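Sorting and Storing Small Personal Items
Guidance for residents, Clasberg House

Residents are asked to keep toiletries, cosmetics and stationery in the storage provided. The steps set out in this guide apply to all rooms on the upper floors.

Step 1. Clear one surface completely and wipe it with a damp cloth. Allow it to dry before placing anything on it. 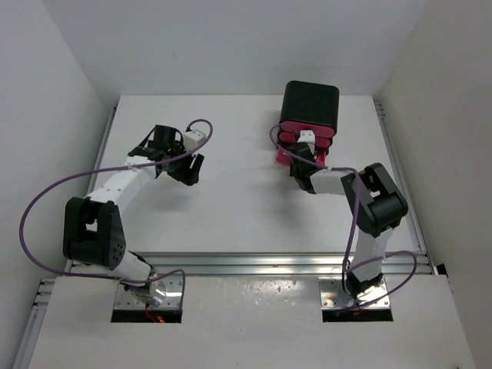 Small items should be grouped by how often they are used. Those needed every day belong at the top, and those needed once a month may go lower down. In a small unit with stacked drawers, such as the black and pink one towards the back, the lowest drawer is suited to spare stock. Pull each drawer out in turn and line it with plain paper — newsprint leaves marks.

Step 2. Check dates. Opened creams should be thrown away once the period printed on the jar has passed. Mascara should not be kept for longer than 4 months.

Step 3. Return items to the drawers one group at a time. Bottles that may leak must stand upright.

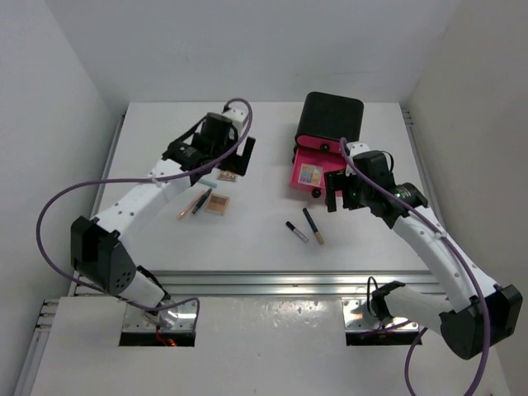
Iveta Čierny wrote to the house office that she had followed the steps in January and would prefer the dates to be checked first, as half of her creams had been sorted only to be thrown out. Residents may take the steps in that order if they wish.

Liners can be collected from the house office in packs of 60. Please sign the sheet by the door and quote your room number.

Revised 10 May 2001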